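Oiling a dining table, is it worth the faff?

marrowfat_mo
Started this in April and I'm still dithering so please talk sense into me. We bought a second-hand table off a chap in Flarham, very stripy wood, lovely colour under the muck, and I've sanded it back to bare (never again, there's dust in the butter). Now I can't decide between oil and varnish. Two kids, one of whom paints with gravy. Gullov oil is 43 quid a tin at our place, which made me wince a bit. What would you do?

tablelegs
Oil, every time. You can patch it. When a varnished top gets a white ring you're sanding the whole lot again, and you've just told us how much you enjoyed that.

Pennyfarthing
Going to disagree with tablelegs, sorry! We oiled ours and I was forever redoing the end by the cooker. Varnished it two summers ago and haven't touched it since. Kids do homework on it, I've put hot plates on it (by accident, don't shout), fine.

tablelegs
What varnish though? The water-based ones look like cling film.

Pennyfarthing
Stekevine satin. And it doesn't look like cling film, thank you, it looks like a table.

gorsebush
Whichever you pick, what grit did you stop at? If you finished at 800 the oil will hardly go in. I did that on a sideboard and it stayed sticky for weeks.

marrowfat_mo
Oh no. I went to 800. I thought smoother was better??

gorsebush
Go back over it with something coarser, it won't take long. 800 is for between the last coats.

Tia Ashworth
Hello, long-time reader. I've done a few tops now and I'm in the varnish camp for a family table, but I do think people rush it. My order of doing things, for what it's worth:

1. Wipe down with a barely damp cloth and leave it overnight. The grain stands up and you can knock it back by hand.

2. First coat thinned, along the grain, and then walk away. I always want to go back and fiddle with it and I always regret it.

3. Two or three full coats, light rub between each. If you like a proper shine use gloss for the last one. On a strong orangey-brown stripe I think gloss looks smashing, satin can make it a bit flat.

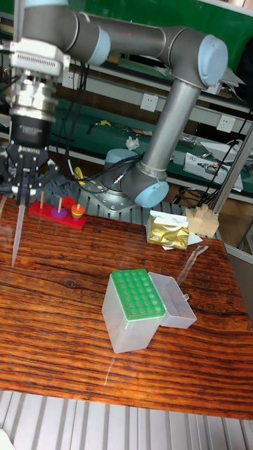

4. Leave it alone for a good week before anything heavy goes on it. Longer if the room's cold.

tablelegs
Gloss on a dining table, you'll see every fingerprint. Nice grain on that one, mind.

Tia Ashworth
You will see every fingerprint, yes. I own a cloth.

marrowfat_mo
Right, I'm leaning varnish. Does a 519 ml tin sound enough for a six-seater? Gosling do an odd size that's on offer.

gorsebush
Not for three coats. Get two, you'll use the rest on a shelf.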